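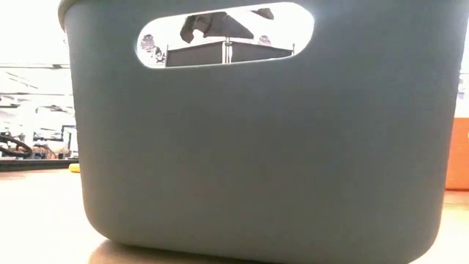
How do you keep a family language going at home when only one grown-up in the house speaks it?

Tie it to chores. Choose one household job that gets done every day, do it only in that language, and leave the rest of the day alone until that one job feels ordinary.

I've been giving that answer to people at our Saturday language group in Javholm for years now, and I still think it's the best one I have, so it goes first. The rest of this page is all the small stuff that goes with it. Our house language is Swedish (well, my half of the house), so my examples are Swedish, but families in the group are doing the same things in Tagalog and Polish and Portuguese and I don't believe it makes any difference.

## Picking the job

Setting the table is a lovely one to start with. It comes around every evening, it's over in a few minutes, and it uses the same handful of words each time. *Duka bordet* is "set the table," and then you need *sked*, *gaffel*, *kniv*, *tallrik*, *glas*, and you're most of the way there. My youngest could do the whole job in Swedish months before she'd say a sentence of it anywhere else.

Loading the dishwasher works too, and so does feeding the dog. I'd stay away from homework and from anything with a clock on it, like getting out the door in the morning. When you're hunting for a shoe you will go straight to English, and then everybody feels bad about it.

Give it a good while before adding a second job. We started with the table in January and didn't add anything until the school year was out, and I was itching to the whole time!

## Labels around the kitchen

Everybody tries labels, and most of us put up far too many. I once did 82 in one weekend, right down to the inside of the spice cupboard, and by the next weekend they had turned into wallpaper. Now I keep 20 up at a time and swap a few when they start getting ignored.

A few things I've learned about making them:

- Write the whole phrase you'd really say. *Stäng dörren* ("close the door") on the fridge gets used far more than *kylskåp* does.
- If your language has genders or articles, put the article on. *En sked*, *ett glas*. It's so much easier to pick up now than to fix later.
- Let the kids do the lettering, wobbly or not. They read their own.
- Painter's tape comes off cabinets nicely. I used Dultis tape for the longest time and it was fine on painted wood, but it curled up near the stove, so over there I use a magnet and an index card.
- Skip the English underneath. If someone is stuck they can ask, and the asking is half of what you're after.

## Cooking from the old recipes

If there's a grandparent or an aunt who cooks, ask them to tell you a recipe out loud and record it on your phone while the two of you are at the stove. Written recipes leave out all the good verbs. My mother's pancake card says flour, milk, eggs, salt and not one thing more, but get her talking over the pan and you hear *rör om*, *vänta lite*, *vänd nu*, which is to say stir, wait a little, flip it now. Those are the words you want.

Then write it down the way it was said. I keep ours in a Zemico notebook with a stiff cover that I can wipe, one recipe to a spread: her words on the left and nothing on the right, so there's room for the children to add what they heard or draw the bowl. Some of the spellings on our right-hand pages are wonderful and I haven't corrected a single one.

Measurements can be a nice way in for older kids. Swedish recipes use the deciliter, so we bought a set of *dl* measures and keep them in the drawer beside the cups. For a batch of buns I'll call out "300 grams" or "2 deciliters" and whoever's helping has to say the number back before they pour. Numbers are dull to drill at a table, and in a warm kitchen with dough on the counter they don't seem to mind at all.

## Laundry

Sorting laundry is colors, clothes and whose-is-it, over and over, every week of your life. Hold up a sock and ask whose it is. (*Vems är den?*) If your child answers in English, just say the answer back in your language, cheerfully, and pick up the next thing. Please don't make them repeat it. I did that with my oldest, thinking I was being thorough, and all it got me was a boy who vanished on laundry day.

## When the other parent doesn't speak it

This comes up every single week at the group. The other parent doesn't have to sit it out, and they don't have to study either. Give them one question that belongs to them. My husband's is *Var är locket?* - "Where's the lid?" - and since we can never find a lid in this house, he gets to use it all the time. The children find his accent hilarious and they answer him, in Swedish, every time. I've been a bit jealous of that.

Talk about it beforehand if you can. A parent who feels shut out at their own dinner table will grow to dislike the whole business, and you can't really blame them. We translate freely when there's news or an argument or a joke.

## Words you don't have

My Swedish came from a grandmother who never owned a microwave, so there are holes in it. If you don't know a word, describe the thing and carry on, and look it up after supper. I keep a scrap of paper on the fridge for these. If you have relatives to call, the list makes a very good start to a phone call, particularly for a shy child who needs something to ask.

Older relatives may well disagree with the dictionary, and with one another. Write down all the versions and who uses which. We have three words for the heel of the bread between my two aunts and a cousin, and I wouldn't part with any of them.

## Weeks when it falls apart

Somebody gets sick, or there's company, and it's English from breakfast to bedtime. It happens here several times a year. Go back to the very first job, the table or whatever yours was, and let the others wait until that one is running again.

If you're near Javholm, come and see us in the upstairs room at the Mtshali Center on Saturday mornings. Any language is welcome, there's coffee, and the recipe notebooks get passed around, so bring yours even if it only has a page in it.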